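Coffee first, then the robots

Santosh Nigam makes me finish my coffee before he lets me onto the floor. House rule, he says, and he points at the tray by the door where a dozen other people have already left their cups. I've wanted to get inside Stonitz for ages (they pack gift sets and beauty kits for other people's brands, so there's a decent chance you've unwrapped something that came through here) and I finish mine in two gulps.

Santosh started on the night shift, taping cartons. These days he runs the hand-packing side, and since September he has also been the person everybody complains to about automation. He seems to like it!

"They think I brought the robots in," he says. "I didn't bring them in. I went to the meeting and asked rude questions, and after that they kept inviting me."

The first machines were the easy ones, a carton folder from Turunen and then a labeler. The folder took over the job people hated most, and I couldn't find one person who wanted it back. The labeler was harder. Two people on that station had done it for years and were good at it, and one of them left when it arrived.

"I'm not going to tell you she was happy," Santosh says. "She was offered the kitting line, she tried it, she didn't like the noise. I still think we could have asked her sooner."

What's going on now is a slower business. Stonitz wants robot arms to do some of the fiddly stuff, like picking up a brush and standing it in a cup, or putting a small item where it goes without crushing it. For that, the packers do the job themselves with a gripper in each hand, over and over, and the recordings go off to Rundbridge, the company building the software. The target for the first batch was 3000 recordings. When I visited they were at 662.

"So, a way to go," I say.

"A way to go," says Santosh, very cheerfully.

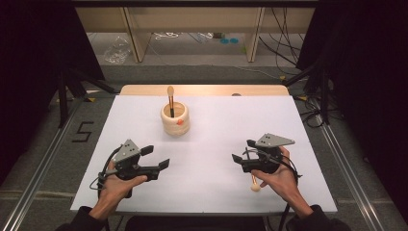
Trilok Chaturvedi has done more of these than anyone else on the team, 121 at last count, and he keeps his own tally in a notebook because he doesn't trust the one on the computer. I asked him what it feels like to work that way, and he laughed at me for a while.

"Like eating soup with barbecue tongs," he says. "Your fingers know what to do and you can't let them. The first day I was so slow I wanted to throw the thing. Then your wrists start to learn it. Now at home I pick up the salt and I'm thinking about the angle."

Brushes are worse than they look, according to Trilok. Grab one too close to the head and you bend the bristles, too low and it tips over on you. He had never put any of that into words before he had to explain it to the engineers, and I think he was a little pleased to find out how much he knew.

Is he worried, though? He takes his time with that one.

"Sure. I have a daughter in school, of course I think about it. My father worked in a mill and they got new looms, and he wasn't asked anything. Here they ask me. Maybe it ends the same way, I don't know. But I get paid extra for the recording hours, and I told them I want to be the one who looks after the arms when they come. I have that in writing."

He does, too. Santosh showed me the letter. It covers everyone who signed up for the recordings, and it promises training before any arm goes live on the Bolline kits, which will be the first product to switch. It doesn't promise that all 40 packing jobs will still be there afterward, and Santosh didn't pretend it did.

"I asked for that," he says. "They said no. I'll ask again when the contract comes up."

The small gripes are the ones I heard most on my way around. The recording sessions run in the early morning, so people miss the good gossip at the ten o'clock break. Your shoulders get sore. Santosh has capped the sessions at an hour apiece, and he's trying to get them moved to the afternoon, when the line is quieter anyway.

Trilok had one more session to do before lunch, so I left him to it and went to find my coat.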